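Quarter past six and I've already been up for an hour, which is what happens when you go to bed at nine with a sore back and a hot water bottle. August is nearly done and I've got the allotment rent to pay, the beans to strip and a marrow the size of a small dog on the kitchen worktop that I keep pretending I can't see.

Yesterday was mostly plums. Lilibeth Fajardo rang before breakfast to say her tree had gone all at once and could I please come with buckets before the wasps got the lot, so off I went with every bucket I own and two borrowed from next door. It's a lovely old tree, leaning right over her shed, and she's got the ladder tied on with washing line in a way I didn't like the look of. I stayed on the ground and did the catching! We got far more than either of us wanted. Ambrose (her dog, not the vicar) ate the windfalls under the hedge and had to be shut in the house before he made himself ill.
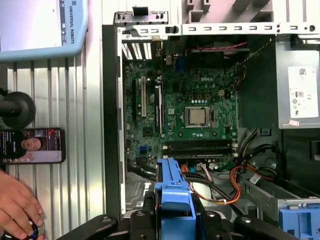
By the time I'd carried everything home my arms were like string. I'd planned to make jam straight away but there was no sugar in, only that brown stuff I use for flapjacks, so I had to walk down to the shop in Zinditz Lane and back up the hill again with seven bags in the trolley. Yes, seven. I do this every year, I think I'll be sensible and make a few jars for the house, and then I remember everybody who had one last year and will be looking hopeful at Christmas.

Mum's recipe is on the back of an envelope and says 400 grams of sugar and then there's a splodge, so what it's 400 grams to is anybody's guess. I've always gone by eye. The first batch went into the big pan and came up beautifully, a deep dark red, and the whole house smelt of it right up to the landing. The second batch I took my eye off while I was on the phone to Gudo about his knee – he does go on, bless him – and it caught on the bottom. Not ruined, but it has a toffee sort of taste, and I've put those jars at the back.
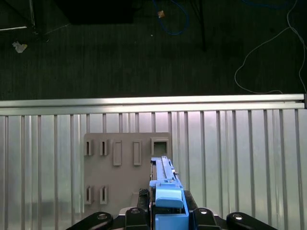 Do you have to take the stones out first? I never do, they float up as it boils and I fish them out with the slotted spoon, though I always miss one and warn people to mind their teeth.

Cletus Ostrowski came by about the fence just as I was filling the last jars, so I gave him a spoonful on a bit of bread and he stood at the back door and ate it without saying a word, then asked for another. He wants to put the new posts in before the ground gets heavy and I said fine, so long as he goes round the rhubarb. He says he will. He said that about the gooseberries too.

Zida has sent a card from the coast, a picture of a donkey, with hardly anything on it except that the room is small and the breakfasts are big. She's back next week. I must wash the spare bedding and find out where I put her slippers.

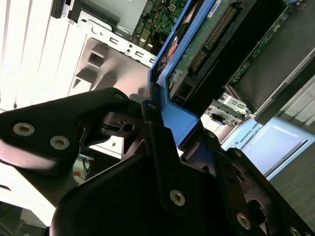

Looking into the open computer, with the gripper across the front.

Still half a bucket of plums left by the back step this morning, and they won't keep. I might do a crumble for tonight and stew the rest for the freezer, if I can get the drawer shut on last year's blackberries. Kettle first though, and then those beans.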